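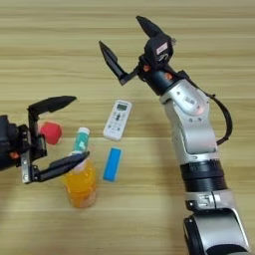
An orange cup with a tube standing in it, and a white remote control beside it on the table.

Rirnport's spring clear-out is back for the whole of March, and this year the good people at Zornumora have decided to leave the wardrobes and the lofts alone and think about the small stuff instead. By that they mean the cups, tubes, remote controls and odd little bits and bobs that settle on the nearest table and then stay there until somebody needs the table for dinner.

The idea is a gentle one, which will please anybody who gave up halfway through last year's garage month (and there were a fair few of us). You pick one surface in the house, give it 30 minutes, and find a proper place for whatever is sitting on it. A cup is a perfectly good home for anything tall and thin that keeps rolling off the edge, and the remote control can go in a shallow tray near the television, where with any luck the whole family will remember to put it back.

Leaflets with a simple plan for each room have been going through doors all week - 2000 of them were printed - and there are spare copies on the counter at the Workneh Library, next to the seed packets. The library is also setting out a swap shelf in the entrance hall for small household things that are clean, in working order and no longer wanted. Remote controls are welcome too, so long as you tape a note to the back saying what they belong to, and please do take the batteries out first.

Last spring's shelf at the Plutov Road hall was cleared twice over before the month was out, with cups and children's toys the first to go, so it is well worth calling in early. The doors open at ten each morning and there is usually a pot of tea on the go.

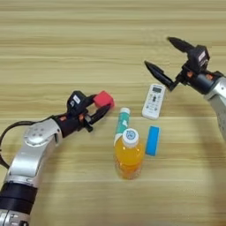
Can I bring things that are chipped or half used?

Chipped cups can't go on the swap shelf, and neither can creams or toothpaste once they have been opened, but the library has a box for broken plastic just inside the side door. Anything with a plug should stay at home this time, as the shelf is only meant for things small enough to carry in one hand.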